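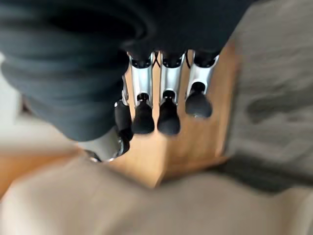

Mattress toppers and "sleep systems": your questions

Do I need a topper at all?
Probably not. If the mattress is sound, a topper mostly changes how the top feels. If it sags, the topper will sag with it.

The Trundard advert says it fixes back pain. Does it?
We'd want to see proof, and the advert gives none. "Designed with sleep in mind" is not proof. See a doctor or a physio about your back before you see a salesman.
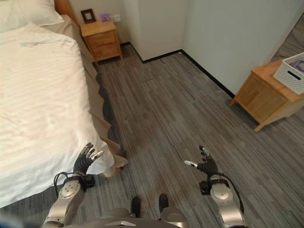

White duvet, beige bed skirt, two-drawer nightstand.

How thick should it be?
Shops push the deepest one because it costs the most. We found 5 cm plenty on a firm bed. Check your fitted sheet still goes round the corners — many won't.

Is the Skirau "cooling gel" worth paying extra for?
Ask the shop what it does after the first hour. We asked, and were sent the same leaflet twice. A lighter duvet is cheaper to try.

What about the trial period?
Read the small print. Platum offers up to 3 months, but you pay for collection and the topper must be "as new", whatever that means once you've slept on it. Get the terms in writing.

It smells. Is that normal?
New foam often does. Air it with the window open. If it still smells after 4 days, send it back and don't be talked into a voucher.

Do you take money from any of these firms?
No. Rajput offered us a discount code in April and we turned it down.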